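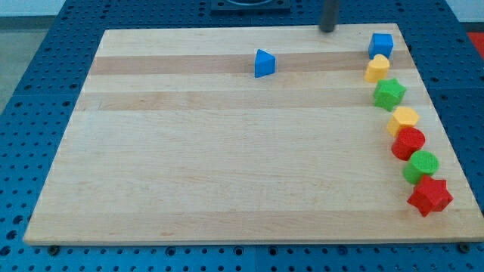 Section 4: Tidying and Sorting Trials

4.1 Purpose of this section

This section sets out the procedure for running the tidying and sorting trials on a Turkine bench cell. The trials are intended for organizations that wish to judge, on their own premises, whether an automated arm is ready to take on simple household or shop-floor chores. They do not certify the arm for unattended work.

Operators frequently ask whether a cell that can line up blocks can also clear a kitchen counter or return fasteners to their bins. The position of the Tralville Evaluation Office is that the two should be treated as separate questions. Block trials measure reach, grasp and placement under favourable conditions. Chores add clutter, soft goods, liquids and people, and are covered in Section 7.

4.2 Before you begin

Confirm that Section 3 (Calibration) has been completed for the current tool. If the tool has been changed, repeat Section 3 in full.

You will need:
Work board, wood
Shape block set, plastic
Trial log, form 2805
Cleaning cloth, dry

CAUTION: Keep hands and sleeves clear of the board whenever the arm is enabled. The stop button must remain within reach of the operator at all times.

4.3 Setting up the board

1. Place the arm in the parked position and disable the drives.
2. Wipe the perforated bench surface and check the holes for debris.
3. Set the board flat on the bench with its grain running left to right as seen from the operator's side.
4. Press down on each corner in turn. If the board rocks, correct it before continuing.
5. Record the board position in the trial log.

NOTE: Boards with alternating light and dark strips are acceptable. Do not mask the darker strips with tape. A home or workshop will not offer a uniform background, and the vision settings should be proven against a patterned one.

4.4 Running the row trial

The row trial asks the arm to gather separate blocks into a single line along the right side of the board. Blocks of differing shape are used together. Cubes and cylinders present few difficulties to most grippers. Hearts, stars and prisms have sloped or pointed faces and account for the majority of missed grasps in our records.

1. Distribute the blocks by hand over the left and centre of the board, leaving a finger's width between them.
2. Stand clear and enable the drives.
3. Select ROW from the Grultus menu and press Start.
4. Observe the trial without assisting. Do not reposition a block that has tipped over.
5. When the arm returns to park, or when 200 seconds have elapsed, press Hold.
6. Enter the result for each block before touching the board.

A block is scored as placed if it stands within the row and touches, or nearly touches, its neighbour. A row that curves is scored as complete, with the curve noted under Remarks. A block left standing apart from the row is scored as not placed, whatever its distance.

CAUTION: Hold does not remove power from the arm. Disable the drives before reaching over the board.

4.5 Interpreting results

Complete 100 trials before drawing any conclusion. Short runs tend to flatter the equipment, particularly where the same operator lays out the blocks each time.

At the Hakim site, Rommel Tan's team logged 54 complete rows in its first full set, using factory grasp settings. The team then ran a cutlery-sorting chore on the same cell and obtained a markedly lower result. Sites should expect a similar gap. At the time of writing, we recommend that sorting of rigid, dry, familiar items be considered for supervised use only, and that chores involving glassware, blades or fabric remain with staff.

4.6 Closing down

1. Park the arm and disable the drives.
2. Return the blocks to their tray and inspect each for chipped edges.
3. Leave the board in place if further trials are scheduled; otherwise store it flat.
4. Sign the log and forward it to Laimutė Raudsepp, Evaluation Office, Tralville.

The scoring rules in 4.4 are next due for review in November.

Section revised 21 May 2024.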